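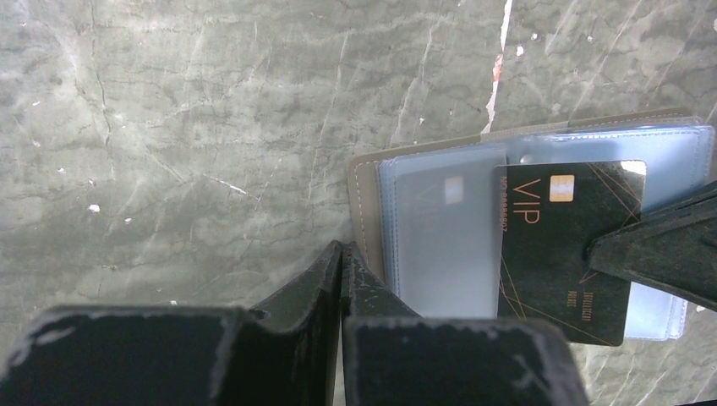 Vilmos Bíró's view, when I first told him the plan, was that the wrist cameras would do all the work and I could skip the fixed one. I wasn't so sure, and the rest of this section is pretty much me trying to settle the argument.

4.2 Does the fixed camera help?

I trained the same policy twice on the Todenico set, which has 2,000 two-arm episodes of desk tidying (cards, boxes, trays, cups, that kind of stuff). One version gets every camera. The other gets only the wrist views. Everything else stays put: same network, same learning rate, same seeds. Then I ran each one 100 times on the robot, moving the objects between runs.

With all cameras, the policy finished 80 of its runs. I'd hoped for more, but hey, flat things on a smooth surface are mean! A thin card gives the fingers almost nothing to grab, and a small error in height is enough to ruin the grasp.
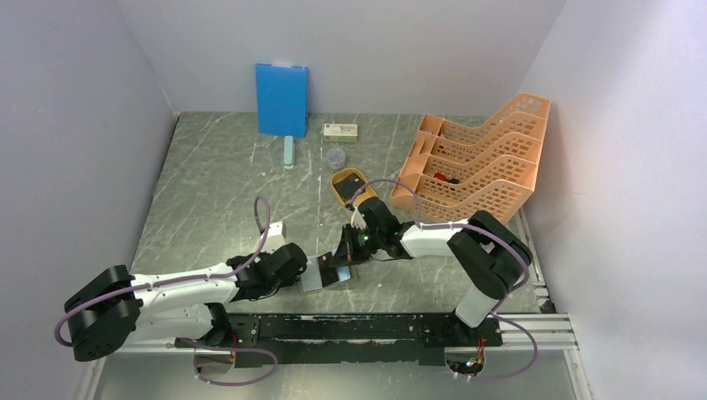
Couldn't the wrist-only policy just look around first? An early reader of the draft asked me exactly this, and it's a fair point. I did try it. I added a slow sweep before the first grasp, which cost up to 5 extra seconds per run, and it helped with finding objects. It did nothing for the handoffs, though. Once the two arms get close, each wrist camera mostly sees its own fingers, and the policy loses track of what the other arm is up to.
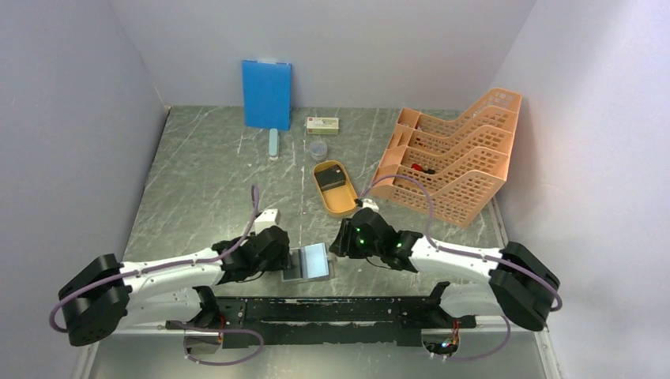

Figure 3. Fixed-camera view of the two-arm setup, with the orange file organizer at right.

So Vilmos was partly right. For the last bit of a grasp, the wrist views matter most, and blanking them out hurt more than anything else I tried. For planning who goes where, I want the fixed view in there too, and I kept it for all the Stasgate runs in Section 5. I haven't tested a second fixed camera yet. My guess is that the handoffs would gain a little and the single-arm picks wouldn't change.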